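This site uses cookies to remember your settings and count visits. Accept all | Manage preferences

Inari Studios — shared workroom users' meeting
Minutes, 2023-05-22

Right, I took the notes again, so if anything reads oddly, blame my handwriting and tell me before the next one. We started a bit late on account of the kettle and got going once everyone had found a chair. Apologies came in from the bookbinders and from half of the Suvex lot, who had a delivery to wait in for.

Minutes of the last meeting

Agreed, with one correction. I'd written that the big sink was fixed. It was looked at, and it still drips. The part is on order from Vlachopoulos, and I've promised to ring them and find out where it's got to.

The big black table

This took up most of the evening, as I rather thought it would! We've had the thing since December and it's lovely to work at, but it has turned into the place where everybody puts things down and walks off. Mugs, tape, odd gloves, somebody's lunch once. We talked about whether it ought to be bookable like the cutting bench, and the feeling in the room was no, mostly, as people like being able to drift over and use it. What we did agree is that whoever uses it puts their bits away when they finish, and that anything left overnight goes in the lost property box under the window.

I said I thought things had got better lately and that the middle of the table can be quite clear, give or take a marker and the little yellow cup with the white rim. I was told that I'm too soft on it, but I do think it deserves a mention, and I'd be sad if the rules got so strict that you couldn't leave a cup by your elbow while you worked.

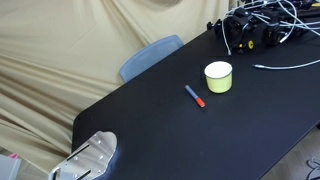
Esano wanted it written down that markers are the real trouble, far more than cups, as a cup gets picked up and washed sooner or later but a marker just rolls about until it dries out and then goes back in the pot for the next person to swear at. Could we please have a pot for good ones and a bin for dead ones, and could people test them on scrap paper first?

Lots of nodding at that. I've got a spare jar at home and will bring it in. Somebody asked if the jar could live on the table and there was a groan, so it's going on the shelf by the door, with the scrap paper next to it.

We also went over cleaning the top. The black shows everything — dust, fingerprints, the lot — and the kitchen spray leaves smears that you only notice when the sun comes round. A damp cloth and then a dry one is what we've settled on. No scouring pads, please. I'll put a note up.

The beige cloth

There was a question about whether the cloth backdrop behind the table should be ironed. Two people felt strongly that it should and everybody else felt that whoever wanted it ironed could bring an iron. I quite like the folds myself, it makes that end of the room feel warmer, but I can see it's a nuisance if you want a plain background. We've left it that anyone who wants it smooth can take it down and steam it, so long as it goes back up the same day.

Money

The kitty stands at £600, which is healthier than I expected. Out of that we owe £33 for cloths, bin bags and tea, and I've got the receipts in an envelope if anyone would like to look. Suvex offered to go halves on a second set of shelves, and we said yes in principle and would like to see a price first.

Open evening

We have 21 people signed up so far, and the Inari office is happy for us to use the front hall for coats. The black table will be for drinks, with a cover on it. I know, I know, but it's the only surface long enough. Esano is lending trays.

Any other business

The back door is sticking again. Lift the handle as you push. The radio has been moved to the kitchen after a frank exchange of views on volume, and I won't minute the rest of that.

Jobs: me for the jar, the note and ringing Vlachopoulos, Suvex for the shelf price, Esano for the trays. Date of the next meeting to go on the door once I've checked that the room is free.

2 comments | 33 shares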